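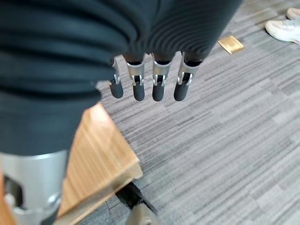

Chapter 7
Planning a Grasp on Soft Objects

A rigid box keeps its shape when the fingers close. A piece of fabric does not, and so the planner from Chapter 3 cannot be used without changes. In this chapter we build a new one, called Huva, in three steps. First we estimate where the folds are. Then we choose contact points – one for each finger – and last we write the controller which limits the closing force. The exercises use the code prepared by Kaiwen Dai.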